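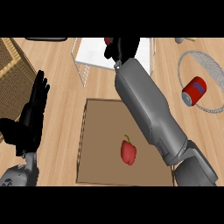

Notebook, staff rules comparison, 2025-04-21

Continued the clause-by-clause reading of the Asora Secretariat staff regulations against the Barajas set. Finished the chapters on appointment, probation and separation. Leave and pensions still to do.

Coding sheet now has 136 provisions entered. Of these, 41 concern appeals in one way or another, more than I had planned for. The appeals tab needs its own numbering - the current scheme runs out after Z and Oskari has started doubling letters.

Probation
Asora: one year, extendable once by the head of the secretariat, written reasons required. Barajas: same length, extension on the supervisor's word, no reasons. Coded both as "extendable", with the reasons requirement in column H. Merja wants a separate code for the two. I would keep it in column H until we see how the Zolalholm rules handle it.

Appeals
Asora requires a request for review before anything goes to the tribunal. The time limit runs from notification of the decision. The French text says "receipt", the English says "notification", and the regulations do not state which version prevails. Entered the English reading and flagged the row. Toivo to check whether any tribunal judgment deals with it.

Barajas has a joint board first, advisory only, then the tribunal. The board's report goes to the executive head, who has 50 days to decide. Silence counts as rejection. Checked this twice against the consolidated text, as the earlier summary by Bogdan Dinu has 100 days. That figure comes from the version before the September amendment. Corrected in the sheet, old value kept in the comment.

Immunity
Neither set creates immunity itself. Both refer back to the headquarters agreement. Functional immunity only for general service grades in both. Waiver: executive head in both, but Asora adds that a waiver for the executive head is a matter for the council. Row 88 was blank on this point, now filled.

Problems
Grimov export drops footnotes from the scanned annexes. Lost the footnote on locally recruited staff and retyped it by hand. Jarmo has the original scans.
"Staff member" and "official" are used interchangeably in Asora chapter 4, not elsewhere. No definition article. Left as in source.

Next
Leave chapter, both sets.
Renumber appeals tab before Oskari adds more rows.
Ask Merja for the Zolalholm text with amendments, not the base text.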